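3. The table, the ball and the box

I want to spend a little time on the tabletop before getting to the sorting results, because readers of our earlier notes kept writing to ask about it, and because I got it wrong the first time. My original plan was a smooth white surface. White is what everybody uses, it wipes clean, and small objects stand out nicely against it. I hated it within a week. Everything we put down on it looked like it was floating, and Arash Mirzaei, who shares the Clelport room with me, said it felt like tidying up inside a refrigerator.

So we went with light wooden planks, knots and all. The grain is easy to see and the knots are small and dark, scattered around with no pattern to them, and I have grown very fond of them (you start giving directions by knot after a while, which drives visitors crazy). The practical question was whether a busy surface makes a small object harder to pick out. For most of our things the answer was no. The tan and brown items suffered a bit, and I'll come back to those in Section 5, but anything with a strong color did fine on the planks.

The red ball is the best case of that. It's small and soft, a nice deep red, and it was the first thing on our list of tidy-up items for the Ekura set. I like it because it is the kind of thing you really do find on a table at the end of the day. Kids leave them, dogs leave them, and they end up behind the fruit bowl. We kept the cardboard box at the back of the table, flaps up, as the place where stray things go. A plain tan box is not pretty, but every household I know has one on the go somewhere, and Ubaldo Amato's suggestion of a proper lidded bin got voted down over lunch.

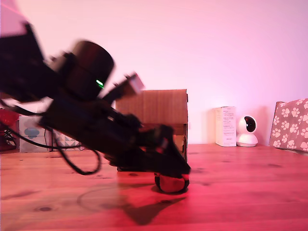
Figure 3. Red ball on the plank tabletop under pink-red light, with the cardboard box behind.

Now, the light. I wanted to see how the table held up when the room wasn't evenly lit, and a strong red tint turned out to be the hardest condition we tried. It falls mostly across the near side of the wood and toward the lower right in Figure 3, and it does two annoying things at once. It pulls the planks toward the color of the ball, so the contrast I was bragging about a minute ago shrinks. And the shadows get heavy – look at the big dark one across the middle of the table, in front of the ball. A person clearing up hardly notices a shadow like that. In still pictures, though, it can be the strongest shape on the whole table.

We used 2,000 stills for this part of the work, spread over 30 arrangements of the tabletop. In 6 of those arrangements the ball was the only loose item, which I'd recommend as a starting point to anybody trying this at home. Reinhold Weidemann did most of the labeling and was very patient with me when I changed my mind about how to mark shadows. We settled on leaving them unmarked and noting the light in a separate column.

One thing I would change is the box. Its flaps don't stay put, and partly open flaps look different every time you come back to them. For the Fillach follow-up I plan to fold them down on the outside and tape them. I'd keep the wood exactly as it is.

Comments

Rangi Mudgway
Glad to see the planks got their own section! Did you oil the table at all? Ours went noticeably darker after oiling and the knots almost disappeared.

Author
No oil so far, Rangi. I was tempted in August but didn't want to change the surface halfway through.

Ottmar Fröhlich
I would have liked the same table in plain daylight next to Figure 3. Otherwise a pleasant read. We had the same misery with box flaps – 15 minutes with packing tape fixed it.

Contact: Harms Tabletop Notes, Clelport | © Harms, all rights reserved | Back to top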